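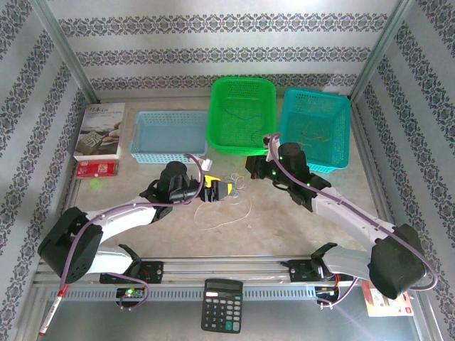 FOR IMMEDIATE RELEASE

Robichaud Records to reissue Urport's "Jultuditz" with the credits put right

BERLEY, 8 February 2019 - Robichaud Records will reissue "Jultuditz", the second and last album by the folk-rock group Urport, on vinyl and CD this August. The original pressing ran to 700 copies, a good many of which came back.

The new edition has been remastered from the stereo tapes and adds two outtakes: an early version of "Tollbooth Waltz" with no drums, and a later one with too many.

It also comes with corrected credits. The first sleeve listed a cello on side one that is plainly a bowed bass, gave the autoharp to the engineer, and thanked a horn section that does not appear on the record. The label has compared the session sheets with the tapes and printed the results in the booklet, along with the old credits for anyone who had grown fond of them. The harmonium on "Ferry Song" remains uncredited. Several people have claimed it, and the label has heard all of them play.

The vinyl is limited to 1,190 copies, of which 643 are reserved for record shops. The rest will be sold by mail order from the Berley office, one per customer, in a plain card mailer. The CD is not limited, though the label does not expect this to be tested.

Review copies are available on request. Please say which format you want, and please own something to play it on.

Press contact: Robichaud Records, Berley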